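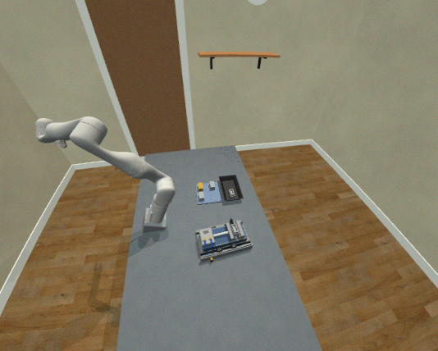

# 先在屏幕里摆一遍:从机械臂仿真里学来的工作台小窍门

阅读时间:9 分钟

常来这个栏目的朋友都知道,我平时写的多半是怎么给抽屉打蜡、怎么让台钳少咬伤木头之类的小事。这一回话题稍微绕得远一点,不过请耐心往下看,绕一圈还是会回到您家那张工作台上的。

事情是从春天开始的。三月里我去 Venthorpe 工坊住了几天,本来是想请教他们怎么磨刨刀,结果刨刀没磨几把,大半时间都坐在 Salma Sqalli 的屏幕前面,看她们那个小组做装配的仿真研究。她们研究的问题说出来很家常:同样一套小零件、同样一副夹具,东西怎么摆、手从哪儿下去、光从哪儿来,到底对活儿顺不顺有多大影响?她们的做法是在电脑里搭一间小屋子,放一张长台子,台上有一条白色的机械臂、一副带导轨的夹具、一块放小方块的浅蓝色板子,还有一只黑色浅托盘,然后一遍一遍地试。

我是个在真木头上干了半辈子活的人,起先觉得屏幕里的东西能教我什么呢。看了两天,本子倒记满了好几页。下面把我觉得在家里也用得上的几条整理出来,有些是她们的研究方法,有些是结果,还有一些是我回家以后自己试着改的土办法。

## 第一条:一回只改一样

这是她们整套方法的根子,我也最想先说。小组把这项试验叫 Akolgo(名字是谁起的,问了一圈也没人肯认),里面一共有九种台面布置。相邻的两种布置之间,只有一个地方不同:要么托盘挪了位置,要么夹具转了一点角度,要么换了灯光。别的统统不动,连墙上那块空搁板都留在原处。

您可能会说,搁板跟装配有什么关系,删掉不是更省事?我也这么问过。Salma 很有耐心地告诉我,搁板在画面里,就会影响摄像头看到的样子,今天删了它,明天结果变好了,您就说不清是托盘挪得好,还是背景干净了。

回到家里的工作台,道理一模一样。锯子走偏了,很多人(包括从前的我)会一口气换锯片、调靠山、再把台子垫高,锯直了也不知道是哪一下管的用,下回又偏了,还得从头折腾一遍。现在我会在台子边上贴一张纸,改一样,锯一刀,写一行。慢是慢一点,可这张纸用得越久越值钱。

纸上怎么记,也顺便说说。我用的格式很简单:

- 改了什么(只准写一样,写不下第二样才好)
- 没改什么(把容易忘的写上,比如灯、垫板、站的位置)
- 结果怎么样,用自己看得懂的话写就行
- 要不要改回去

我头几次偷懒,没写"没改什么"那一行,过了一个礼拜回头看,完全想不起那天台灯开的是哪一盏。

## 第二条:给手留一个"歇脚的地方"

她们在仿真里给机械臂定了一个起始的姿势,整条臂往台子一侧收,离板子、托盘和夹具都远远的。每做完一轮都退回这里,再开始下一轮。Tane Ruawai 管这个叫"歇脚"。他负责写动作的那部分程序,说话慢悠悠的,做饭也很好吃。

歇脚的好处有两个。一是每一轮都从同一个地方出发,比较起来才公平。二是收开以后,摄像头能把台面看得完整,没有东西挡着零件,这时候再去判断哪块在哪儿,出错就少。

我回来以后照着学。以前做小活儿,左手总是搭在工件边上,右手去摸螺丝,眼睛再从两只手的缝里往里瞅。现在每装完一个零件,两只手都收回到台边一条毛巾上,看一眼,再伸出去。刚开始很别扭,像小学生上课似的,可是碰翻螺丝盒的次数确实少多了!尤其是装钟表机芯、修收音机这一类细活,很推荐您试试。

毛巾最好挑一条颜色跟台面差得远的,手放没放回去,余光就能知道。

## 第三条:从正上方下去,先停一停

再说下手的路线。小组比较过斜着伸进去和竖着落下去两种走法。按她们的记录,在夹具这种四周都有凸起的地方,斜着进去时,夹爪的侧面老是先擦到旁边的块子,后面的动作就跟着歪了。竖着下去则要先多走一段,绕到正上方,再往下。多走的那一段花时间,但她们算下来还是合算的,用不着返工。

竖着下去之前还有一步很要紧,叫悬停。到了上方先别急,稳住,确认对准了,再往下走。Tane 试过把悬停去掉,整轮是快了一点,可对歪的情形多了不少,第二天他自己又乖乖加了回去。

家里怎么用呢?比方说往深孔里放螺母、往合页槽里落一片薄垫,用镊子夹住,先移到孔的正上方,手腕靠在一个实在的东西上(我用一块包了绒布的木头),心里默数一下,再放。要是槽子比较深,侧面又有挡块,宁可把工件整个转过来,让槽口冲着您,也不要歪着手腕硬往里探。

还有,夹具摆得略微斜一点并没有关系。很多朋友喜欢把台面上的东西摆得横平竖直,看着是舒服,但只要手能从上面直直地落下去,斜一点照样干活。小组的九种布置里有几种夹具就是斜的,结果跟正着放的差别很小,这一点连 Salma 都有些意外。
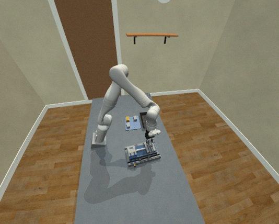
## 第四条:留神自己的影子

这一条我最喜欢,因为几十年来我都没有认真想过它。

机械臂也会在台面上投影子,大大的一片,软软的边。在仿真里灯的位置可以随便拖,小组就专门拿这个做了一组对比:灯在背后,影子往前铺;灯在侧面,影子往旁边去。她们发现,影子落在空台面上,几乎没有影响;影子要是盖住了深色托盘里的零件,摄像头认零件的本事就明显变差。

道理不难懂,深色底上放浅色零件,本来对比很好,影子一压,浅色就发灰了。她们后来的做法是先定好托盘和板子的位置,再去挪灯,让影子尽量落到没有东西的那一块台面上。

这个办法您今晚就能试:

1. 把要用的零件和工具都摆好,人站到平常干活的位置。
2. 两只手伸到最常用的那个地方,停住。
3. 低头看影子落在哪儿。
4. 影子要是压着零件盒,就挪灯;灯挪不动,再挪盒子。

我家的灯是装死在墙上的,挪不动,只好把零件盒从右边换到左边。换了以后头两天老是摸空,第三天就习惯了。Adelino Caldeira 来串门,他是左撇子,往我台前一站,正好全反过来,影子把盒子盖得严严实实。所以这一条没有什么标准答案,得按您自己的手来。

## 第五条:底色要替眼睛干活

浅蓝板子上放黄的和浅灰的小方块,黑托盘里放浅色的小零件,这种搭配看着随意,其实是挑过的。Sofia Chrysikopoulos 管台面上这些物件的模型和颜色,她跟我说,最早的一版托盘用的是跟零件相近的灰,好好的一轮,夹爪到了上面却找不准边。换成黑的以后,别的什么也没改(您看,又是第一条),情况就好了很多。

我在家里找了几只旧托盘试,心得如下。亮的金属件,用黑底或者深绿的绒布底。黄铜件放在蓝底上特别清楚,放在木头本色上最容易丢。黑色的小橡胶圈就反过来,用白瓷碟子装,厨房里淘汰下来的酱油碟正合适,洗干净油就行。

托盘最好是浅的,边缘带点斜坡。深盒子当然能装,可手指头要弯进去抠,前面说的"竖着下去"就用不上了。浅托盘放在离夹具最近的那一侧,拿起来走一小段就到。

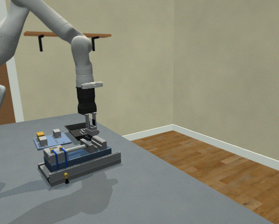
说到拿起来走一小段,托盘和夹具之间的距离也值得讲究。小组试过把托盘放远,路上多出来的那段本身不碍事,麻烦在于中间隔着别的东西,每次都要抬高了绕过去。后来她们干脆定了个规矩:托盘紧挨着夹具放,中间什么也不搁。我家那张台子原来在虎钳和零件盘中间立着一只笔筒,里面插着铅笔、划针、一把不知道哪年的折尺。我从没觉得它碍事,直到把它挪走,才发现胳膊肘轻松了许多。

## 第六条:换个角度再看一眼

同一轮动作,她们会从四个角度各存一份画面。Américo Ramalho 专门对着看,有时候正面瞧着夹爪已经对准了,侧面一看还差着一截呢。他说,研究里有好几处早先的判断,都是靠换角度推翻的。

在家里不必架那么多摄像头,手机就够。装抽屉滑轨、粘椅子腿的时候,正面看着直,您蹲下来从侧面拍一张,再从上面拍一张,毛病立刻现形。趁胶还没干,改起来也容易。我现在粘东西之前,总要拿一面小圆镜子放在工件后头,连蹲都省了,膝盖不好的朋友可以参考。

## 屏幕里的结果,搬到真台子上还算不算数

这个问题我追着问了好几次,因为我自己最关心。Salma 的回答很实在:一部分算,一部分要重新试。摆放的先后、下手的方向、影子的位置,这些她觉得值得直接拿去用。至于夹多紧、推多快、零件之间涩不涩,屏幕里的数只能当个起点,真的螺丝有毛刺,真的木头会胀会缩。她们打算先挑三种布置,在 Fuvbridge 的实验室里用真的机械臂再做一遍,有了消息我再写。

我自己的土办法,是拿一张大纸铺在台面上,用剪好的纸片代替虎钳、托盘和零件盒,挪来挪去,空着手比划一遍整套动作。胳膊绕了远路、手腕拧着了,当场就知道。比划顺了,再搬真家伙。那只虎钳死沉死沉的,我从前为了试位置,搬来搬去闪过腰,早知道用纸片就好了。

纸片背面粘一点蓝丁胶,免得开窗的时候全吹跑。剪的时候记得把虎钳手柄转一圈占的地方也算进去,我第一回就漏了这个,手柄一转正好打在托盘边上。

上次有读者来信问 Zondon 蜡能不能用在台面上,我还在试,刷了一小块角落,等过完冬天看看再答复。

本网站使用 Cookie 来改善您的浏览体验。继续浏览即表示您同意我们使用 Cookie。[接受] [管理设置]

订阅我们的每周通讯,新的工坊小窍门会直接送到您的邮箱。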